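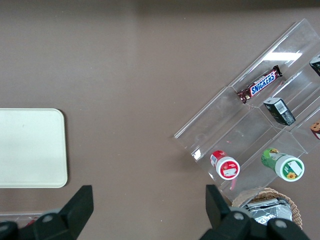 Wrist camera view over the acrylic rack, Snickers bar in the upper tier.

Falura two-finger gripper, review

Fitted to our Flekby arm for 2 weeks and run against the older Kellasent. The Falura's black fingers have angular tips, which suit the rack dividers better than the Kellasent's round pads. Wrapped bars lift cleanly by the middle. Cylinders lying on their sides need a slower close, or they roll against the divider.

The wrist camera is adequate. Glare on clear acrylic upsets its depth reading, and exposure has to be set by hand. Controller setup took 9 minutes.

Score: 8 out of 10. Spare fingers are overpriced.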